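August
Solange Perron, überarbeitet von Ravinder Robichaud

Drucken | Per E-Mail senden

Kurs 3673: Textile Oberflächen
Handout zu Einheit 4: Vorbehandlung und Beizen von Baumwolle

1. Ausgangslage

Cellulosefasern nehmen die meisten Pflanzenfarbstoffe ohne Vorbehandlung nur schwach an. Die in Einheit 3 für Wolle besprochene Kaltbeize mit Kalialaun lässt sich nicht unverändert übertragen. Für Baumwolle und Leinen arbeiten wir im Kurs mit Gerbstoff und Aluminiumacetat. Alle Prozentangaben beziehen sich auf das Trockengewicht der Ware (WG).

Der Berechnung liegt eine Partie von 300 g gebleichtem Baumwollnessel zugrunde. Das Flottenverhältnis beträgt 1:20, die Flotte also 6 l.

2. Auswaschen

Schlichte, Wachse und Appreturreste müssen vollständig entfernt sein. Gewaschen wird mit Soda, 2 % WG, und einem neutralen Tensid, eine Stunde knapp unter dem Siedepunkt. Verfärbt sich das Waschwasser deutlich gelb oder braun, wird der Vorgang mit frischer Flotte wiederholt. Tropfentest am feuchtwarm gespülten und danach getrockneten Stoff: Der Tropfen muss sofort einziehen. Bleibt er stehen, ist die Ware für diese Einheit nicht brauchbar.

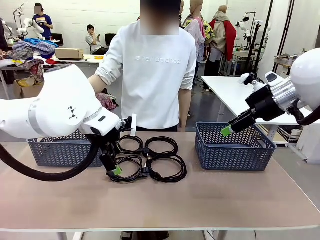 Vorgewaschene Ware aus dem Handel (»PFD«) wird trotzdem geprüft. Die Bezeichnung ist nicht einheitlich definiert, und die Proben von Futix fielen im letzten Durchgang je nach Ballen verschieden aus.

3. Gerbstoff

Gallapfelextrakt, 8 % WG, entspricht 24 g. Den Extrakt in 700 ml heißem Wasser klumpenfrei anrühren, in die restliche Flotte geben, Ware nass einlegen. Zwei Stunden bei 45 °C, zu Beginn häufig bewegen. Anschließend abquetschen, nicht spülen. Eisenhaltige Gefäße sind ausgeschlossen — schon kleine Roststellen ergeben graue Flecken.

4. Aluminiumacetat

Ebenfalls 8 % WG, also 24 g. Das Pulver wird unter dem Abzug oder mit Staubmaske abgewogen und separat gelöst. Beizdauer eine Stunde bei 40 °C. Die Ware muss frei schwimmen; Falten zeichnen sich später im Farbbad ab. Danach gleichmäßig aufgehängt trocknen.
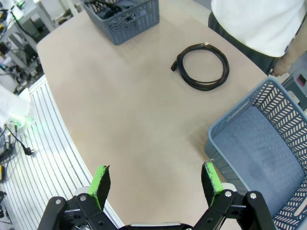
Abb.: Aufgewickeltes schwarzes Kabel auf beigefarbener Tischplatte.

Trockenzeit bis zur Fixierung: 16 Stunden. Kürzere Zeiten ergaben in der Versuchsreihe von Nandini Raju merklich hellere Krappfärbungen. Längere Lagerung schadet nicht, sofern die Ware trocken und dunkel liegt.

5. Fixieren im Kreidebad

Calciumcarbonat, 5 % WG (15 g), in warmem Wasser aufschlämmen. Das Bad vor dem Einlegen aufrühren, Ware zehn Minuten bewegen, danach gründlich spülen. Ungebundene Beize, die ins Farbbad gelangt, bindet dort Farbstoff und setzt sich als Pigment ab. 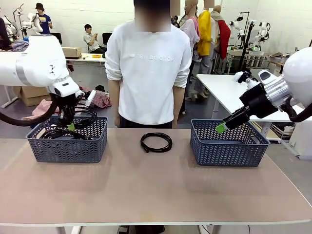

Weizenkleie ist als Alternative zulässig. Sie liefert bei Gelbtönen aus Reseda etwas klarere Ergebnisse, der Absud muss aber frisch angesetzt und abgeseiht werden.

6. Protokoll

Zu jeder Probe notieren: Warengewicht trocken, Herkunft der Ware, Wasserhärte, Beizmittel in Gramm, Temperaturverlauf, Trockenzeit. Ein ungebeizter Streifen derselben Ware wird im Farbbad mitgeführt und neben die Probe geheftet.

Vorlage für das Protokollblatt: Anong Rojanasak. Abgabe zu Beginn von Einheit 5.

Diese Website verwendet Cookies. Mit der weiteren Nutzung stimmen Sie der Verwendung zu. Einstellungen | Akzeptieren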